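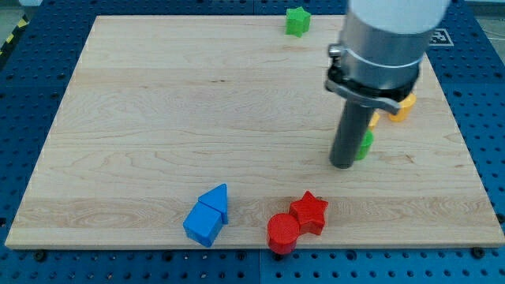

Songül Bayram remembers her grandfather keeping a bag of odd wooden shapes under the stairs, and says children would fall out over the star long before anybody noticed the plain ones. It was always the piece that had to go on top, she says, and it was always the piece that brought the tower down.

Memories like hers have been arriving all winter at the Güler workshop in Brercombe, which today opens bookings for its new season of block play mornings. The sessions are called Dinari and they are for children aged three to seven, with a grown-up alongside. They begin on January 20, 2023 and carry on right through to August, with a break for the school holidays at Easter.

Every family gets a broad board to build on and a mixed tray of coloured shapes. There are no instruction sheets and no set models to copy. Some children line everything up by colour, some go straight for height, and one little girl at the autumn trial spent the whole hour making what she called a car park for stars – and very good it was too!

"We had a lovely time arguing over what to leave out," said Ertuğrul Toprak, who runs the workshop. "In the end we kept the shapes that roll and the shapes that won't stack properly, and those are the ones the children talk about on the way home. A flat board helps a lot. It gives them an edge to work up to, and a star standing by itself at the far end of it can keep a four-year-old busy for ages."

The trial mornings drew 93 families from Brercombe and Nundley, and several came back with cousins and neighbours. Parents asked for longer sessions, a quieter corner for younger brothers and sisters, and somewhere to leave a pushchair. All of these have been sorted out for the new season, and there will be tea as well.

A lending shelf opens at the same time. Families who have been to at least one session can borrow a board and a bag of blocks for a fortnight, with 50 bags ready to go out from the first morning. Bags should come back with all the pieces in them, though the workshop keeps a tin of spares and would much rather hear about a missing piece than have anyone worry over it.

Schools and nurseries in Nundley can ask for a visit. The workshop brings the boards and blocks, and needs a room with clear floor space and a couple of sturdy tables.

Places are free but must be booked, either at the workshop counter or by telephone on weekday mornings. Children's socks are a good idea, as shoes come off at the door.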